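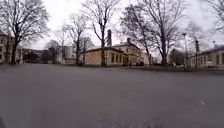
How to Budget for an Outdoor Ground Robot Without Fooling Yourself

I have sat through more sales demos of outdoor robots than I care to remember, and nearly all of them took place on open pavement. Open pavement is kind. A wide stretch of asphalt with bare trees and a few buildings at the far side is about as easy as outdoors gets, and if your site looks like that, good for you, you can skip step 3. Most sites look like that in one corner only, and the corner is where the salesman parks.

What follows is how I would plan the purchase of a wheeled outdoor robot for a campus, a depot or a small business park. It assumes you have a job in mind already: night patrol, hauling mail between buildings, checking meters. If you don't have a job in mind, stop at step 1 and keep your money.

Step 1. Write the job down in one paragraph

Leave out the word "robot." Say what has to move or be looked at, how often, between which doors, and who does it now. Then put down what that costs you today, in wages and hours, using the figures payroll gives you. Don't use the vendor's "typical guard" figure. It will be higher than yours, and it will include benefits you don't pay.

Our paragraph at Gitunau was for carrying sample boxes from the main block to the lab annex. When we wrote it out, two of the five runs a day existed only because somebody liked the walk. We cut those before asking for a single quote, and the case for a machine got a good deal weaker.

Step 2. Walk the route with a tape measure

Do it yourself, on foot, at the time of day the robot would run. Write down:

Every curb, with its height
Every door, with who opens it
Every slope, drain and patch of gravel
Every place where delivery trucks stop
Where the wireless signal drops on your phone

The doors matter more than anything else on that list. A machine that can cross a parking lot by itself but needs a person to let it in at each end has saved you the easy part of the trip. Powered doors that talk to a robot are a building project, and they come out of a different budget with a different boss. Ask that boss early.

Step 3. Plan for the seasons you won't see in the demo

Trees with no leaves on them let a lot of sky through. Satellite positioning tends to behave better under those than under a full canopy in June, and a map made in one season can look strange to the machine in another. Low sun, leaf piles, snow banks and puddles all do their bit too. I have asked four vendors whether their maps need redoing when the leaves come in. One said no, one said "usually not," and two offered to get back to me.

Get the answer in writing. If remapping is needed, find out who does it and what a visit costs. Kondale, to be fair to them, had it on the price list. It was near the bottom in small type, but it was there.

Big plain surfaces deserve a question as well. A laser sensor works by seeing things around it, and in the middle of a large lot the nearest wall or trunk may be a long way off. Ask for the working range in daylight, on dull surfaces, and ask what the machine does when it has nothing to look at. "It stops and calls for help" is an acceptable answer. You then need to budget for the help.

Step 4. Build the real price

The quote you get will be for the base unit. Make a sheet with these lines and don't sign anything until each has a number or a zero that the vendor has agreed to:

Base unit
Sensors sold as "optional"
Charging dock, plus the electrician to wire it
Shelter for the dock
Software license, per year
Data plan, per year
Mapping and setup visit
Training for your staff
Spare battery and spare tires
Insurance
Shipping, and shipping back for repair

That last line is the one I would circle. Dorketti quoted us a very friendly price and a two-year warranty. The warranty covered parts and labor but not freight, and the repair shop was overseas. Edvin Lindqvist in our finance office worked out that two returns would have eaten the whole gap between their bid and the next one up.

In our case the extras added 41 percent to the base price before the thing had turned a wheel. I'm not claiming yours will match. I am saying that a sheet where the extras come to nearly nothing is a sheet with lines missing.

Step 5. Budget for the person

Somebody has to wipe the lenses, clear the faults, and go out with a flashlight when it stops beside a loading bay. Vendors like to call this "minimal oversight." I put down 30 minutes a day for the first year, and Jozefína Štěpánek, who ended up doing it, thought I was being cheap. Put her hours in the sheet at her full rate. If you treat that time as free, you can make any machine pay for itself.

Step 6. Ask for a trial on your worst stretch

Offer to pay for it. A paid trial gives you the right to choose the route, and you should choose the one with the gravel and the bad door. Let it run for a month if they will agree to that, and two weeks if they won't. Keep your own log, on paper, with three columns: time, what happened, who had to go out. Don't rely on the dashboard. The dashboard we were shown counted a run as complete when a person had carried the robot over the last curb.

Hrnčiar refused a trial on our route but offered a guided visit to a customer of theirs. We went. It was a flat lot.

Step 7. Rent first if the sums are close

Renting looks expensive by the month, and it is. It also lets you hand the machine back. Battery packs age, software gets dropped, and small firms in this business get bought or go quiet. Ask what still works if the company's servers go away. If the answer is a long one, lease.

If you do buy, set a distance at which you will review the purchase and write it down beforehand. Ours was 1000 miles. Decide at the same time what would count as a failure - so many rescues a week, so many missed runs - and give the list to somebody who didn't argue for the purchase.

A note on used machines

They turn up cheap, often with low hours. Before you bid, find out whether the software license moves with the machine. With two of the three makers I called, it did not, and a new one cost more than the seller wanted for the hardware. Check the date on the battery too, and bring a charger that you know works.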